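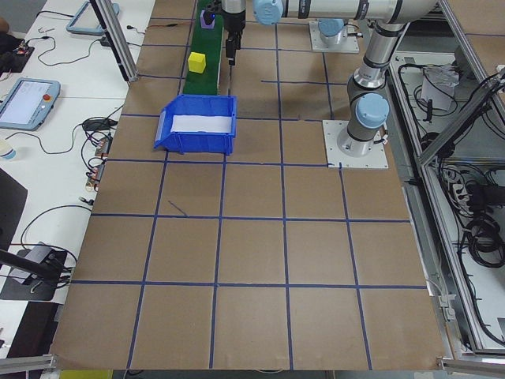

How to tape a grid on a work table

Quick one as I've just redone ours and people keep asking. You want squares on a table top so you can say "put it in that one" and everyone means the same place. Good for sorting, laying out parts, board game stuff, kids' activities, whatever. Takes an hour if you don't rush. I rushed.

What you need

A roll of coloured tape. Dark blue on a brown top shows up nicely, doesn't glare. Painter's or masking type, low tack. Not parcel tape, you will regret it in July when the glue goes soft.
Long straight edge. Mine is a length of leftover shelf.
Tape measure.
Pencil, soft.
Craft knife or decent scissors.
A cloth and a bit of washing-up liquid.
An old bank card for rubbing down.

50 m of tape is plenty for a big table with some left over for mistakes. I buy the Lemen stuff as it tears straight by hand. The Kamari one is cheaper and fine but stretches if you pull it, more on that below.

Before you start

Clear the table. All of it, if you can. If something is fixed down, or a pain to shift, leave it and tape up to it, but measure from the table edge and never from the thing. Things get knocked. Edges don't.

Wipe down. Let it dry properly, go and have a tea. Tape over damp patches lifts by the next morning.

Pick your size

Decide what is going in the squares first. Biggest item plus a bit of room all round. For small blocks and cubes 15 cm is comfy. For trays or tubs you want nearer 40 and at that point you only get a few rows on a normal table.

They don't all have to match. If one side is where people stand, a deeper row along there is handy, you've got somewhere to drop things while you think. Just keep the lines straight.

Marking out

1. Start at a corner you trust. Check it's square with a book or a sheet of A4 if you've nothing better.

2. Pencil ticks along one long edge at your spacing. Then the same along the opposite edge. Measure every tick from the corner, don't hop from tick to tick. Small errors add up and by the far end you're a finger's width out.

3. Same again on the two short edges.

4. Stand back and check the ticks face each other. Two minutes. Do it.

Don't draw full pencil lines. They show either side of the tape and smudge on everyones sleeves.

Taping

Long lines first, all of them, then the short ones across.

Stick the end down on the first tick, just past it. Unroll the whole length in the air, over the table, keep it low. Line up the far tick. Lower it. Press lightly from the middle outwards, check, then rub down hard with the card.

Do not pull it tight. Stretched tape shrinks back over the next few days and you get gaps at the ends. Also curves. If it's going down wobbly, lift it straight away and go again, don't try and steer it.

Choose one side of the tick, left or right, and keep the tape on that side the whole way. Swapping halfway is the main reason grids come out with fat squares and thin squares.

On a wide table do the lines in one piece if your arms allow. Two pieces will work but you'll nearly always get a little step where they meet, and once you've seen it you can't stop seeing it. If you must join, join at a crossing so the other strip hides it.

Working round things

Where a line meets something fixed, stop the tape short and trim neat with the knife. Pick the line up again on the other side using your straight edge across the gap. This is where it goes wrong most. Ours has a broken bit up near the far end, a line that starts again slightly off. Still usable. Will redo.

Bins and tubs: put them at the back, open or low side facing you, so you can drop things in without reaching over a wall. A blue plastic bin is what we have, with something white inside covering the bottom. Worth copying, small pieces are much easier to spot on white. Plain paper does it.

Cables: keep them off the grid completely. Side table if you've got room. Drinks on the side table too, obviously, and away from the cables, I know, I know.

Mending

Strips get scuffed at the crossings first. Don't lay new tape over old, it builds up a ridge and small things tip on it. Peel the bad length, wipe, dry, new piece.

Cut offs: pick them up as you go. A short bit of tape left lying in a square looks like a mark that means something, and sooner or later somebody asks what the diagonal one is for. Ours is for nothing.

Taking it up

Slowly, flat back on itself, not straight up. If it's left glue, a drop of cooking oil on kitchen roll, wait 15 minutes, wipe, then soapy water. Test a corner if the top is varnished.

We had a go with the Villaseñor cloth tape once, looked lovely, took the finish off a desk. So no.

Labels

Optional. Letters along one side, numbers along the other, small, on the tape itself with a permanent pen. Write them before you stick the strip if your handwriting's like mine. Or don't bother, on a small grid people manage by pointing.

Next page is storing the offcuts and part rolls, will put it up on Fuvenach when I've got the shelf sorted.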